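Boards > Home & Hobby > Card and Board Games > Hosting and Venues

Reading time: 3 minutes

Covering tables for a games evening: what do you all use?

**marrowfat**
Hello all, I hope this is the right corner of the board. A few of us have started a fortnightly card evening in the back room at Pronevitz, and the tables there are dreadfully slippery — lovely old things, but every time you deal, the cards go skating off into somebody's lap. I've been looking at cloths. Green seems traditional, but do you go for proper baize, or felt, or just a thick tablecloth from the market? We have 11 tables if everybody turns up, so I can't be spending 50 pounds on each. Our first big evening is 28th February and I would dearly like to be sorted by then.

**tuppence_a_trick**
Welcome! We went round and round on this when our whist lot moved to Stistel. My advice is to buy one long roll and cut it yourselves, leaving a good hand's width to hang over on every side. Don't hem it, life is too short. Do hold it down with something though, or the first person to lean on their elbows will take the whole hand with them (ask me how I know).

**oldkettle**
I'm going to disagree with the roll, kindly meant. Cheap felt goes bobbly within a season and then it tears, and you can't mend it so it lies flat. We bought the thicker Rautiainen stuff in September and I've been very pleased with it. Dearer, yes, but it brushes clean and it doesn't hold a crease for weeks on end.

**tuppence_a_trick**
Each to their own, oldkettle! Ours has had a fair bit of use and I'm still fond of it. Metal clips on the far edge, and I keep the leads for the lamps bundled up so they aren't trailing underfoot. Couple of pictures, the cloth is in the second one.
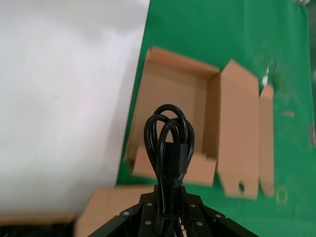
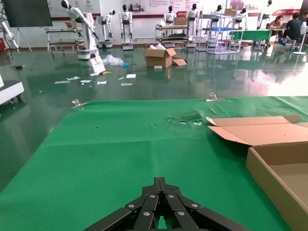

**oldkettle** replied that clips were all very well on a square table, but on a round one they get in the way of people's sleeves, and that a band of wide elastic sewn round the edge would do the job far more comfortably.

**marrowfat**
Oh, elastic is a clever thought. Two of ours are round, so I might do those with elastic and clip the rest. Has anyone tried ironing felt, by the way? I'm frightened of scorching it.

**lampwick**
Cool iron, damp tea towel in between, and keep it moving. I've done it for years without trouble. Or hang it in the bathroom while you have a long soak — that gets most of the folds out and you get a bath into the bargain.

**oldkettle**
I'd leave the iron alone if it's the acrylic sort. Lampwick's must be wool.

**lampwick**
It is wool, fair point! Anard used to sell it by the metre, if they still do. Feel it before you buy.

**marrowfat**
Thank you all so much, you've been very kind. I'll go and have a feel of the Anard one and report back.

Contact us | Terms | Back to top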